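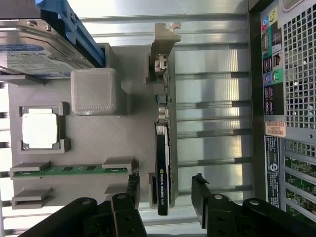

Two-finger gripper keeps nudging the graphics card, swap fingers or swap controller?

Suha Akl
January 15, 2019

Hi all! I'm trying out two grippers on a printed mock motherboard in an old tower case, and the job that's driving me nuts is the graphics card (a Quadro K620, low profile). I start with the fingers open, one on each side of the card. With the Sketero they close unevenly and push the card sideways before they grip. The Uton does it less, but it's so slow. The memory module is no trouble with either one. Has anybody compared these two? I'd like to settle on one before I order more fingertips.

Braulio Ochoa

Get the Uton. Had mine since June, no complaints.

Ayanda Sithole

I ran both on the same arm for a while and I liked the Sketero better once I quit using position mode. Put it in force mode, drop the closing speed to 9 and let the wrist go a little soft for the last bit of travel, so the card centers the fingers and you don't have to be perfect. Check your tips too! Mine got ragged after 2,000 cycles or so and one side started grabbing early, which looked just like a controller problem (I spent a whole weekend on it). Flip the pads or print new ones before you buy anything.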